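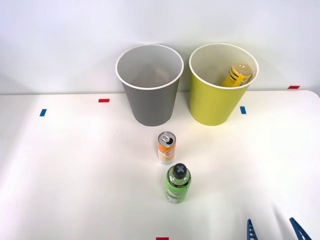 Sorting the returns is the chore I'd hand to a machine tomorrow if one would take it. We go through a silly number of drinks in this house (two teenagers, one workshop, one husband who thinks an energy drink counts as lunch), and every last can and bottle needs somebody to pick it up and put it in the right place. So can a robot do it yet? Sort of! A gray bin and a yellow-green bin side by side, a can and a green bottle standing out in front with plenty of clear table all round, and a pair of blue fingers coming in from below: that's a job today's arms can have a fair go at. My utility room after a birthday party is another matter.

I've been following this stuff since May, when my friend Vikas Dhillon talked me into a demo evening at Grundbridge. I went for the free coffee and came home with pages of notes. Some of what I learned has changed how I set up my own sorting corner, with no robot in it at all.

Give everything its own spot

Robots like a marked place for things, and so do kids. I stuck colored tape on our utility room counter for the bins and they now go back where they belong after emptying day. Use the low-tack kind or you'll be scraping glue off with a plastic card, ask me how I know. Two bins is plenty to start with. I had four and people just gave up and used the floor.

Stand things up if you can

A can standing on its end is easy to grab from any side. A bottle on its side is a whole different puzzle, for a gripper and for me with my bad thumb. You have to come at it straight, one finger either side, and it can roll off the minute you nudge it.

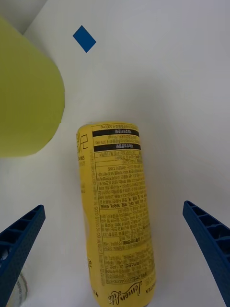 Yellow bottle on its side, one blue finger to the left and one to the right.

Yavuz Ateş, who fixes conveyor motors and has no patience for hype, told me the rolling is what eats up the time. His fix on the shop floor is a strip of rubber mat, and I copied him with a bit of shelf liner from the dollar aisle. Works beautifully! I cut mine 32 inches long to fit the counter and it goes through the sink for a wash when it gets sticky.

Rinse first, always

I don't know of a home machine that will rinse a bottle, shake it out and put the cap back on, and I've asked. Do that bit yourself. A quick swirl of warm water, upside down on the rack, done. My sister leaves hers till the weekend and her ants are thriving.

Turn the label your way

If you sort by material, the marks you want are always hiding in the tiny print. I turn each one till the writing is the right way up before deciding anything. A yellow one packed with Korean text, lying wrong way up, takes me a good long squint, and I have my reading glasses on a cord. Software can be pretty quick at this part if the picture is sharp, but glare on a shiny counter bothers it as much as it bothers me. Move the lamp off to the side. 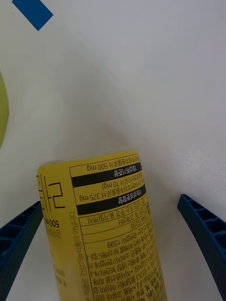 So should you buy one?

Not for this, not yet. I kept a tally for a month because I wanted to know what we'd be paying a robot to do, and we put 283 cans and bottles through the corner. By hand that's a few minutes an evening, with the radio on. Vikas thinks a decent tabletop arm will be in ordinary kitchens before his youngest finishes school. Yavuz laughed so hard at that he had to put his tea down.

What I'd want before spending any money is an arm that copes with crushed cans, wet cans and the jar somebody left a spoon in. Until then I'm sticking with tape, shelf liner and a teenager who gets to keep the deposit money.

Next time I'm tackling the sock drawer, so if you've got a folding method that survives a household of five, leave it in the comments!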